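Kondberg Community Supper Club
Minutes of the July planning meeting, Tuesday, 6:30 p.m., Skokach Hall

Chair: Aigars Toom
Minutes of the June meeting were read and approved with one correction: the soup at the spring supper was barley, not lentil.

1. Spring supper, look back

What a night! We served 110 plates, the most we have ever done, and the last of the rhubarb cake went before the coffee was even poured. Aigars thanked everyone who stayed late to stack chairs. Ticket money came in at $4 a head for kids and the usual pay-what-you-can for adults, and it covered the food with a bit left over for new serving spoons.

Two things to fix. The line at the dessert end backed up into the coat rack, and the vegetarian trays ran out well before the meat ones. Agreed to set desserts on the window side next time and to make half the trays vegetarian.

2. Harvest supper menu

Long and very happy discussion. The main dish will be baked squash with beans, plus roast chicken for those who want it. Bread from Paulauskas again - the dark rye got so many compliments last time that there was no debate at all. Several people offered pickles, and all offers were accepted.

There was a lively back and forth over corn chowder or potato soup. Show of hands went to chowder. The potato soup people were good sports and have been promised November.

Aigars asked that recipes be turned in at the August meeting so the shopping can be done in one trip. Please write the number of servings at the top. Last time we had to guess at several of them and ended up with far too much coleslaw.

3. Prep day

We want to do the chopping the afternoon before, starting at 2 p.m. The squash alone will take a good while, and it is so much more fun with a full room and the radio on. Bring your own knife if you have a favorite, and wrap it in a towel for the trip over. Aprons are in the tall closet. 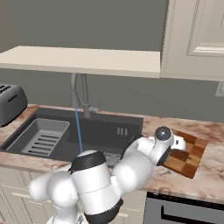
Cut squash keeps fine overnight in covered tubs. Onions should be done last and kept in their own tub, well away from the cake. We need more lids - anyone with spares, please put your name on masking tape and stick it on the bottom so they get back to you.

Hand washing station will be by the back door, same as in spring. Hair tied back, please, and no one cooks with a cold. There are plenty of sit-down jobs for the next supper if you have to miss this one.

4. Tables and seating

The hall can seat 92 with the long tables turned sideways. That means two sittings, one at 5 and one at 6:30, with tickets marked for each. Vekora has offered to lend 50 folding chairs so that early arrivals have somewhere to sit while they wait. Wonderful news, accepted with loud thanks!

Tablecloths: the blue ones have stains that will not come out. Agreed to use brown paper down the middle and put out crayons. The kids loved this two years ago and so did a fair number of the grown-ups.

5. Music

The fiddle group would love to come back. They asked for a spot farther from the kitchen door, which kept swinging into the bass player. Agreed. They will play between sittings and again during pie.

6. Other business

A blue casserole dish with a glass lid is still on the shelf by the office. It has been there since spring. Please claim it.

Question about leftovers: anything not served goes home in boxes with whoever helps clean up. Please bring a few clean containers.

Parking on the grass is fine if it has been dry. Aigars will check that morning and put out the sign.

Next meeting in August, same time, same room. Bring recipes.

Meeting closed at 7:50 p.m., followed by plum cake.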